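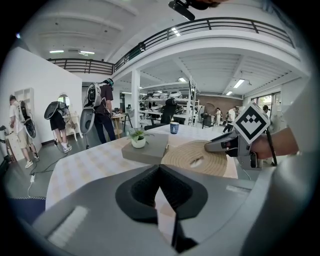
Notebook Projects Search Log in

Last updated 8/28/25

Table chores, continued. Carrying on from the July list. The question is still which small jobs a machine could take over from a person at home, and which it would make worse.

Moving a mug on a flat table is close to solved. Clearing a table with a cloth on it is harder. The cloth drags, and the paper cups crush if the grip force is set for ceramic. Stillska wants one force setting for everything. I don't think we get there this year.
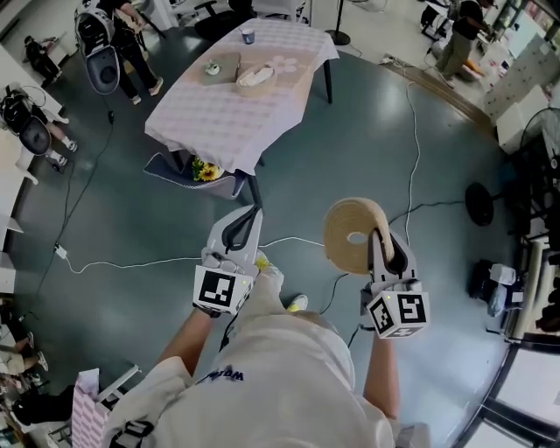

Soft and round items are the next group. My rule for now: if a person has to look twice before picking it up, leave it off the Lisard task list. That takes out 19 entries. Plants stay on, but only in pots with a firm rim.

Folding is parked. Bestar asked for 300 clean repeats per chore before we call one ready, and folding gave us 3 in a row at best – not worth more bench time yet. 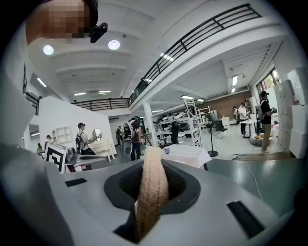

Could a machine clear a table at home today?

With hard cups and a bare top, probably, if someone is nearby to step in. With a cloth and mixed items, a person is still faster and breaks less.

To do: rewrite the cup task, ask Ó Briain for spare pads.

Related entries
Grip force and paper cups
Wiping a counter, 5 attempts
Why folding is parked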